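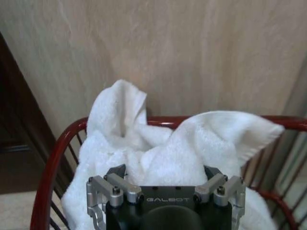 Ob ich mir das gut überlegt hätte, wollte Siyabonga Du Plessis damals wissen, eine Pension mit vier Zimmern, davon könne doch kein Mensch leben. Ich hatte es mir natürlich überhaupt nicht gut überlegt! Ich hatte den Schlüssel schon in der Tasche und im Treppenhaus roch es nach nassem Putz, da war die Frage ein bisschen spät.

Aber von vorn. Ich bin die Wirtin der Pension Trevine in Vundudton, und wenn ihr bei uns anruft, bin meistens ich am Telefon (dienstags nicht, da fahre ich auf den Großmarkt und bin erst gegen Mittag wieder da). Gelernt habe ich Buchhändlerin, das merkt man dem Haus auch an, in jedem Zimmer steht ein Regal und im Flur stehen gleich drei. Nehmt mit, was ihr angefangen habt, und schickt es irgendwann zurück oder eben nicht. Die Krimis sind im ersten Stock, die Gartenbücher unten neben der Garderobe.

Das Haus hat früher der Familie Bilgin gehört, die im Erdgeschoss eine Schneiderei hatte. Der große Zuschneidetisch war zu schwer zum Wegtragen und ist deshalb geblieben, heute frühstücken alle daran. Ja, alle zusammen an einem Tisch! Manche Gäste gucken am ersten Morgen etwas skeptisch, weil sie vor dem Kaffee lieber nicht reden, und das müsst ihr auch nicht. Am hinteren Ende sitzen traditionell die Schweiger, vorne am Fenster wird über Wanderwege gestritten.

Frühstück gibt es ab sieben, das Brot backe ich selbst, die Marmelade auch, meistens Quitte, weil der Baum im Hof trägt wie verrückt. Im September stehe ich abends bis zehn in der Küche und rühre, und wer dann gerade bei uns wohnt, bekommt ungefragt ein Glas in die Hand gedrückt. Eier kommen vom Hof oben am Hang, Käse von der Molkerei in Plesta, und wenn die im Winter ihre Betriebsferien macht, gibt es eben eine Woche lang anderen.

Die Zimmer haben keine Nummern, sie heißen nach den Stoffen, die hier mal verkauft wurden: Leinen, Loden, Cord und Samt. Samt ist das größte und geht nach hinten raus, Cord hat die Dachschräge, an der ich mir seit Jahren den Kopf stoße. In Loden ist das Bett 200 Zentimeter lang und an den Füßen offen, das sollten sich die Großen unter euch merken. Fernseher haben wir keinen. WLAN schon, in Leinen allerdings nur am Fenster, ich habe alles versucht.

Einen Aufzug gibt es auch nicht, dafür eine Treppe, die knarrt, und zwar auf der dritten und der neunten Stufe. Stammgäste treten drüber. Wer schlecht zu Fuß ist, sagt bitte vorher Bescheid, dann trage ich die Koffer und wir schauen, dass ihr Leinen bekommt, das liegt am niedrigsten.

Zum Bahnhof lauft ihr eine gute Viertelstunde am Bach entlang, mit dem Bus der Linie 63 geht es schneller, der hält gegenüber vom Bäcker. Hunde sind willkommen, Katzen ehrlich gesagt lieber nicht, wir haben selbst eine und die teilt ungern.

Siyabonga kommt übrigens inzwischen jedes Jahr, immer Cord, immer mit viel zu dicken Büchern, und hat mir im Gästebuch schriftlich gegeben, dass er sich geirrt habe. Mehr als 200 Einträge stehen da mittlerweile drin, ich lese sie im November, wenn es ruhig ist, alle noch mal durch.

Wenn ihr kommen möchtet, ruft an oder schreibt eine Mail, ein Buchungssystem habe ich nicht. Ich antworte abends, wenn die Küche fertig ist.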